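Progress report to the Skultance Fund, covering the period to 20th June

Hello again from the Dobre repair and reuse project! You asked for a plain account of how things are going, what we've spent your money on and what is keeping me up at night, so that's what I've tried to write. The spreadsheet went in separately. Please read the two together, as I've left most of the small sums out of this.

Where we are

The weekly repair evenings are up and running in the old reading room on the ground floor at Prurevgate. We had hoped to open in the winter and we didn't, as you know from my last letter, and the whole reason was the electrics. The room had one working outlet and a fuse box that made the inspector go quiet. Once the landlord agreed to replace the box (their cost, thank goodness) we got the rest done quickly, and the grant paid for the new outlets along the long wall and the two work lamps. The lamps are wonderful. I would have bought them first if I'd known how much squinting we were going to do.

We've held 15 evenings so far. Attendance is uneven. The best night brought in 40 people and we had to hand out numbers at the door, and then a rainy one two weeks later was so slow that I cleaned out the button drawer. I don't have a good explanation for the swings. The local paper ran a short piece before the big night, and I think that did most of the work, so I'd like to try them again before the fall.

What people bring

I told you in the application that we'd mostly see lamps, toasters and chairs. I was wrong about the chairs. People don't carry chairs on the bus. What they do bring is anything that fits in a tote bag: radios, hair dryers, kettles, zippers by the dozen, and a surprising amount of leather. Belts, purse straps, watch bands, dog collars. I hadn't planned for leather at all and we started with one dull awl and a reel of upholstery thread that was much too thick.

So I moved a bit of the money you gave us for wood glue and clamps over to leather supplies. I mentioned this on the phone in the spring but I want it in writing too. It covered waxed thread in several colors, a set of decent needles, two stitching chisels, edge dye and a small rotary punch.

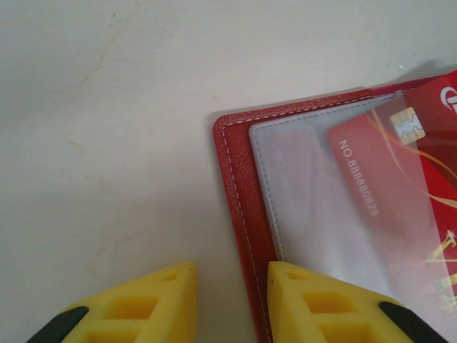
Leather work has turned into our busiest bench, and it's the one I most want to grow next year. It suits a repair evening very well: it's quiet, it needs no power, and a beginner can learn to do a passable saddle stitch in one sitting. The trouble is thread color. Most of what comes in is brown or black and that's easy, but then you get something like the red card holder in the photo, with a line of white stitching running along just inside the edge, and there's no hiding a sloppy repair on a piece like that. White thread against a deep red shows every uneven hole. We now keep a decent white on the bench, and I've started asking beginners to practice on scrap in a contrasting color so they can see what their hands are doing. It's slow going, but the stitching is getting noticeably straighter.

The sewing bench is steadier. We have two machines, one bought with the grant and one donated, and the donated one is the better of the two, which is a little galling. Zippers take up most of the time there. I've asked people to bring a replacement zipper with them if they can, and the sign at the door now says so in large letters. About half the time they've read it.

Electrical repairs are where I feel we're falling short. We can only safely test and repair fairly simple things, and I would much sooner send somebody home with an unfixed heater than a badly fixed one. That means some folks wait an hour to hear the word no. I've started doing a quick look at the door so that anything we can't touch gets turned around right away. A few people have been grumpy about it, but the line moves.

Training

We ran our first two training mornings, one on basic electrical safety and one on hand sewing. The safety one was taught by a technician from Itent, who came out for the cost of travel and lunch. It was excellent and a bit frightening, and I came home and threw away an extension cord. The hand sewing one was taught by me, so I can't be objective, but everybody left with a finished pouch.

I promised you 4 training sessions by the end of the grant year and we're halfway there. The third will be in August and will be on small leather repairs, for the reasons above. The last one was meant to be chair caning. Given what I said about chairs, I'd like your permission to swap it for something people will use. My first choice would be a session on lamps and plugs, as a follow-up to the safety morning. Could you let me know if that's all right? I'd need to book the teacher fairly soon.

Money

We are inside the budget, just. The electrics came in under what I'd set aside and the insurance came in over, and they very nearly cancel each other out. Insurance went up when I told them about the soldering iron. I did get a second quote and it was worse.

The donation jar has done better than I guessed. It averages around 58 dollars an evening, and that now pays for the tea, the cookies, the thread and most of the glue. I had put nothing in the budget for donations as I didn't want to count on them, so this is a real help. I'm keeping a small reserve in case a sewing machine dies.

One thing I didn't budget for and should have is storage. Prurevgate lets us use the room but everything has to be cleared out by the end of the night, and at the moment the whole workshop lives in my garage and travels in my car. I can manage it, but my back has opinions. A lockable cabinet in the hallway would fix it. The landlord is willing, and I'm waiting for them to confirm in writing which bit of wall we can have. I'd like to pay for the cabinet from what's left in the fittings line, if you have no objection.

What hasn't worked

The tool library. I'll just say it. We set up a shelf of tools for people to borrow, with a sign-out book and nice little tags, and hardly anyone used it. The things that did go out came back late or came back dirty. I've folded it for now and put the tools to work on the benches. It may be worth another go once people know us better, but I'm not going to spend any more of your money on it this year.

The feedback cards didn't do much either. They mostly say "great!" and once, in pencil, "more cookies." I'm switching to a short chat at the door on the way out, and I'll write down what I hear.

Next few months

We'll keep going through the summer with a two-week break while the floor in the reading room gets refinished. After that comes the leather morning, the cabinet if you say yes, and another try with the newspaper. I also want to see if we can run one evening a month at the other end of Dobre, where the buses are worse and people have been asking.

So I need two answers from you, on the caning swap and on the cabinet. And do come by one evening if you're in the area. Bring something broken, and a zipper if it needs one.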